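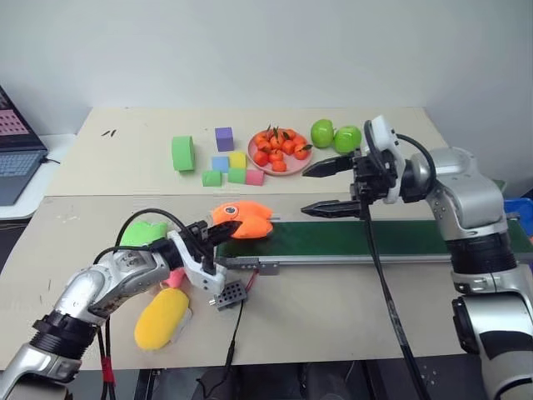
The conveyor cell at Astside, with an orange plush fish held over the left end of the belt. Photo: Astside

News > Press Releases > Open Day

ASTSIDE OPENS ITS ORCHARD STREET WORKSHOP TO THE PUBLIC, WITH FISH

BRORNTHORPE, Wednesday, May 15, 2024. Astside, which builds two-armed handling cells for small packing firms, will hold its first public open day next month at its workshop on the Ostport side of town. Visitors can watch a pair of robot arms pass soft toys along a short conveyor belt, a job that most four-year-olds do for free.

The demonstration cell is called Rey. One arm sets an item on the belt and the other picks it up at the far end. The company has spent 14 months getting this to look dull.

"People arrive expecting sparks," said Ilham Mahrous, who leads the handling team. "They get a fish. Then they stay for half an hour, because they want to see if we drop the fish."

Plush toys were a deliberate choice. They sag, they squash, and they look different every time they are put down, much like the bagged goods that Astside's customers ship. Foam shapes, tangerines and apples share the table and will get their turn during the day. The fruit will be replaced before the afternoon session on the advice of everyone who has smelled the morning fruit.

Rey completed 1,685 handovers in its last round of trials. Engineers will run the cell at reduced speed for the open day and will talk through each step, including the embarrassing ones. A stop button will be within reach of staff at all times. Children may choose the next toy but may not be the next toy.

"We would like to be asked hard questions," said Gaspard Pruvost, Astside's operations manager. "Last November we showed the cell to a group of bankers, and the only question was where we bought the banana."

Demonstrations last around 13 minutes and repeat through the day, with a break for lunch. Admission is free, but places are limited to 70 per session and must be booked through the Astside front desk. The workshop is on the ground floor and step-free. Parking is poor and the company has no plans to improve it.

Journalists who want time with the engineering team should ask for Ilham Mahrous when booking. Filming is welcome. Please leave your own plush toys at home, as the last one took a week to find.

Last updated: Wednesday afternoon

Contact the press desk | © Astside | Back to top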